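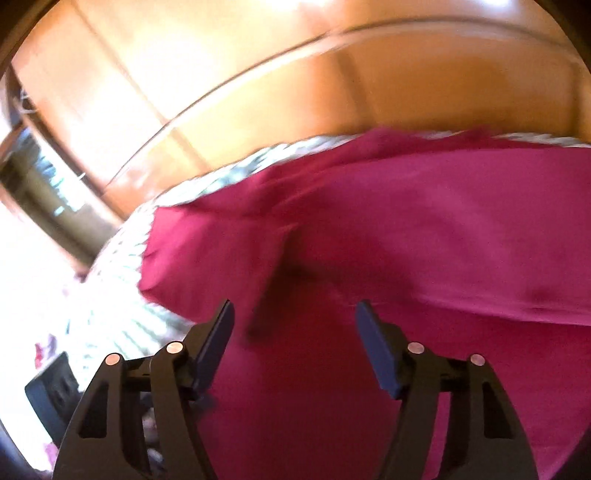
Cloth keeps slipping out of our hand-held gripper, club project due in May

Posted by Nabil Issa in Robots and Making > School projects

Hi all, hoping somebody has been through this. I'm in a student robotics club and our team project this year is called Janedier. The idea is that we collect a bunch of demos of picking up and folding clothes with a hand-held gripper (two fingers, camera on it, you squeeze the handle and the fingers close), and then we train a small model on the demos and run it on the club arm. I got the picking-up part. I do most of it at home on a bed because the club tables are always covered in other people's drivetrains.

My problem is thin, smooth fabric. Towels are fine, socks are great, jeans are okay if you go for the waistband. But with anything slippery the pads close, I lift, and the cloth just slides away. I've tried going in straight down on the flat part and I've tried going in from the side. Out of my last 10 tries I got 2 decent lifts, and one of those I'm pretty sure was an accident (I hit a fold by mistake and it held).

The fingers are the printed kind with pins at the joints and flat pads at the tips. Should I be changing the pads, squeezing harder, or is it something in how I move? Also a lot of my video is smeary and my teammate who does the training is complaining – is that going to ruin everything? We have a bit of money left but not much, and I'd love to not reprint the fingers.

Rizk
3 replies so far on this topic, let me add a longer one. I mentored a club team through nearly the same project and we lost weeks to this, so I feel for you!

You already found the trick by accident. Flat pads on flat cloth is the worst case, so go for a fold every time. Look for a ridge where the fabric is bunched up, turn your wrist so one pad is on each side of the ridge, lower until the tips just press into the bed, and then close. On a soft mattress you can push down a little further than you'd dare on a table, and the cloth gets squeezed up between the pads by itself. If there isn't a ridge, make one. Set the tips down open, wider than you think you need, and close them slowly while keeping some downward pressure. A little wrinkle comes up in the middle and you grab that. It takes some practice and you'll feel silly for the first hour or so.

For the pads, try a thin layer of something grippy before you reprint anything. We cut strips from a rubber shelf liner and stuck them on with double-sided tape, and they lasted us the whole season (okay, we replaced the left one once). Wipe them with a damp cloth now and then, lint kills the grip fast.

Squeezing harder didn't do much for us. Check that your tips meet evenly, though. Close the gripper on a strip of paper and tug. If it pulls out easily on one side, your pads aren't parallel, and with printed linkages that's usually a pin that has worked itself a bit loose.

On the blur: slow down. Really slow down, like you're moving a full cup of coffee. My students all swung the thing around at normal arm speed and then wondered why the footage was mush. More light helps too, but watch out for windows, if the camera catches a bright one the exposure jumps all over the place. We ended up recording with the curtains half closed and a big floor lamp on.

And please keep your failed grabs in a separate folder instead of deleting them. Ours came in handy when it was time to write the report.

Tarero
get silicone fingertips, the printed ones are junk for clothes. had the same issue and it went away. no idea if they fit yours

Multton
I'd agree with Rizk on the folds, only adding that the arm has to be able to do whatever your hand does. We had gorgeous demos full of fancy wrist twists and then the arm couldn't reach half of those poses. So before you record hundreds more, do 9 or so, hand them to your training person and replay them on the arm. If it chokes, you've only lost an afternoon.

Also name your files properly. I have a clip sitting on my drive called "shirt good FINAL 1702" and I couldn't tell you what's in it.

Nabil Issa
Thank you all!! Tried the make-your-own-wrinkle thing just now and got a lift on the second go. Shelf liner is on the shopping list. Rizk, which tape did you use, the foam kind or the thin kind?

Rizk
Thin. The foam one squishes and the tips stop lining up.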